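Home Forums Wikis Members Log in
Search this forum... Go

Hands or jaws for thin carrier bags?
Arms and Grippers > Comparisons
21 replies – 3 shares

boonmee_t
Hello all, and sorry in advance for the length, I do go on a bit. We've been trying multi-fingered hands against our old parallel jaws (the Prendberg ones, with the rubber pads) for picking up thin plastic shopping bags and hanging them on a wall hook. I went in quite sure the jaws would win. They're simple, they're quick to set up and they've never once sulked on a Monday morning!

Well, I'm coming round to the fingers. The jaws pinch beautifully on a box, but with a bag they get hold of one layer and the rest slithers away. The fingers close round the whole bunch, and I can be quite lazy about where the wrist ends up. What I haven't settled is closing speed, so any advice on that would be very welcome.

filali_fan
Lovely to see someone doing bags, everybody does cubes. I have to disagree about the jaws, though. Put longer tips on and come in from the side, just under the handles, and they'll hold perfectly well. You've also got far fewer joints to look after. My first set of fingers spent more time in bits on the bench than on the arm, and I'm a patient man.

naltcombe_nell
I'd side with Boonmee here. Long tips are fine until you have to work close to a wall, and then they knock into everything. Which controller are you running, by the way? We had a dreadful lag on ours until we moved to the Erkach one.

boonmee_t
Still on the old controller, Nell, so that may well be part of my trouble. And filali_fan, I'll give the side approach a fair go, I promise – I've got the long tips in a drawer somewhere.

I've been keeping the left hand open near the work while the right does the holding, so it's ready if I want a second grip. I like having both there, even if it does make things crowded down by the carpet. The part I'd most like help with is the twist you get in a bag once the fingers have closed round it, as it leaves the handles pointing any old way.
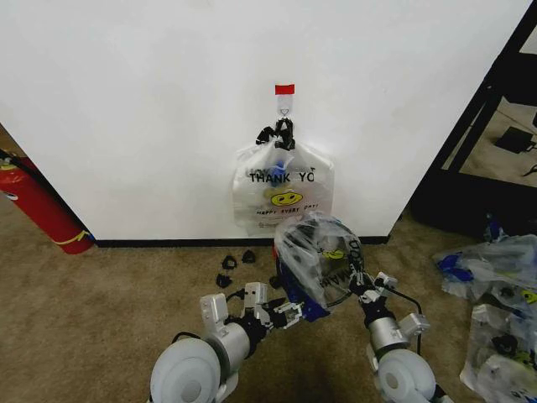
Prasert Pongsiri reckons the wrist should turn before the fingers close, so the handles are already facing the hook, and that a slower close will do more for you than any change of hand. He'd leave the controller alone until you've tried both.

filali_fan
I'd go along with the slower close. I still think you should do 100 goes with each gripper on the same bags before you sell the jaws to anyone, mind.

boonmee_t
100 each it is, then, and I'll put the kettle on first. Nell, could you send me your Erkach settings when you've a moment?

naltcombe_nell
Will do this evening. Start with the close speed at its lowest and work upwards.

Reply Share Report
Older Newer Back to top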